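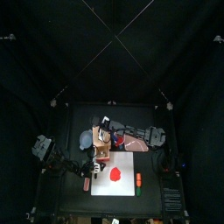
Last updated: May 12, 2021

Usari Automation Program: Report on the Demonstration Visit

The visit to the Plullard site took place as planned under the second grant period. Delegates from Ostapchuk and Clutov attended the two-arm demonstration and received a briefing on safety procedures.

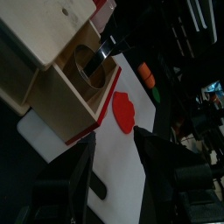
Program Activities

The session was divided into 3 parts — a briefing, tabletop handling, and open discussion. Visitors asked mainly about gripper wear and operator training.
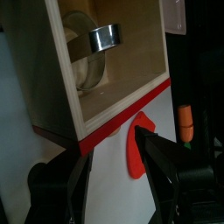

Both delegations requested written answers on maintenance costs, and these are in preparation. Spending on the visit came to $1,427, against an approved budget of $1,000. The difference was met from the training line.
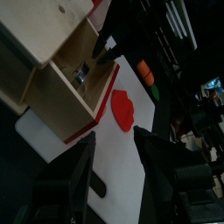 A second visit is proposed for October. The program team would keep the same table layout — the wooden box with its red trim, and the flat red piece beside it — so that returning delegates can compare the sessions. Approval is requested before travel is booked.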